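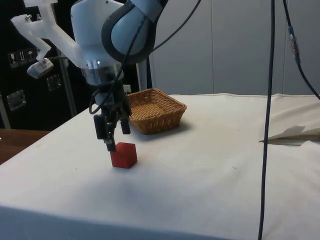
Homeowners planning a bathroom renovation tend to give most of their attention to tile and fixtures, and the floor beneath them receives comparatively little. For older residents, the floor deserves to come first. A loss of footing usually begins with a surface that offers too little grip or too little visual information. Contrast is the simpler of the two to correct. A small red cube on a white cloth is found by the eye at once, and a grab bar, a threshold or the edge of a bath mat should be as easy to find against its background. White bars on white tile remain common in new construction, although a darker finish seldom adds much to the price.

## Choosing a surface

The Ollenholm Housing Trust reviewed 169 bathrooms in its older apartments before beginning its current program of upgrades. Glossy tile had been laid in many of them during earlier repairs. The Trust now specifies matte porcelain in small formats, on the grounds that the additional grout lines improve traction underfoot. Sheet vinyl with a textured finish is accepted where the subfloor cannot carry tile.

Costs vary with the condition of the existing floor. In the Stullberg buildings, a full replacement came to roughly $4,000 per bathroom, including removal of the old material and a new waterproof membrane. Residents were without the room for several days and used shared facilities on the ground floor.

## Light and reach

Flooring alone will not make a bathroom safe at night. Arumugam Interiors, the firm engaged for the Stullberg work, placed low-level lighting along the route from bed to toilet and moved the main switch outside the door. Fixtures from the Mania range were chosen for their shielded lamps, which limit glare on a wet floor.

Towel hooks should be within reach of the shower seat. Loose rugs should be removed, or replaced with mats that have a full rubber backing. Residents over 60 may request a home visit before work is scheduled, and each visit takes 20 minutes.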